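Haris Grgić still keeps the first notebook. It has a coffee ring on the cover and most of a page on butter, and he turned it around on the table so I could read the handwriting, which belongs to his aunt. "She wrote how she talked," he said. "Add flour until you're happy. Well, I was never happy! I was nineteen and I wanted a number."

41 shares

He opened Usta in 2000, in a narrow storefront that used to sell vacuum parts, and for a good while he baked everything himself and slept very little. These days there are 10 people on the payroll and he gets home for supper, though he told me (twice, and a bit wistfully) that he misses the hours before the street wakes up.
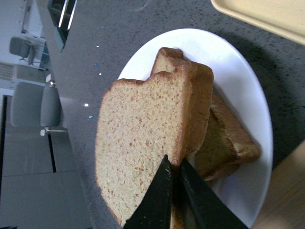 We got to talking about sponge, as you do with Haris sooner or later. He beats his eggs longer than most books tell you to, and he won't hear of opening the oven early. "People get nervous and they peek," he said. "I tell them, go fold some laundry, go call your mother, it'll be there when you get back." He weighs everything now, down to the salt, and he has a sheet taped inside the pantry door that starts with 503 grams of flour because that's what came out right one wet May and he never saw a reason to tidy it up.

The Saturday class came along almost by accident, after a customer asked whether he'd show her how to line a pan. 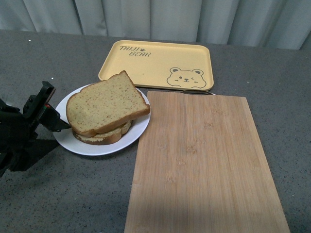 Yellow tray on a speckled gray counter.

Six people came to the first one, and he talked so long about eggs that they had to finish the cakes the following week. "I was mortified," he said, laughing, "but they all came back." The class costs less than a decent dinner out, and the part he likes best is the end, when everybody sits down and eats and starts telling stories about their grandmothers.

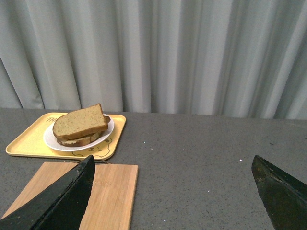
He worries about rent, of course, and about the price of eggs, and whether his daughter really wants the shop or is only being kind. He told me he'd asked her straight out over the dishes one night. "She said, Dad, ask me when you're ready to hear it. So I haven't asked again."

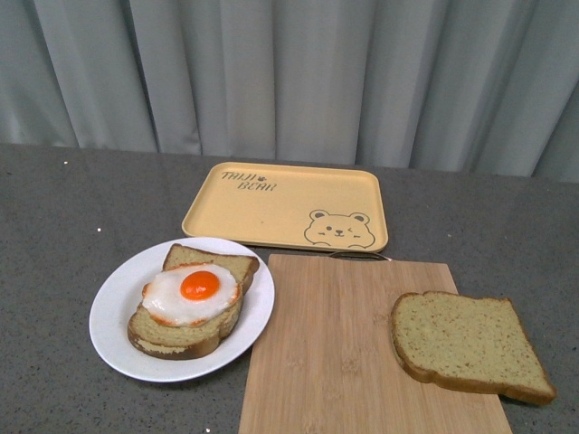

Lindalva Macedo thinks he should, and soon, before the two of them get too used to being polite about it. She has been taking the class since the beginning and has strong opinions on his lemon cake as well, which she would like a good deal sharper. Haris listened to all this with his hands folded. "She may be right about my daughter," he said. "The lemon stays how it is."

7 comments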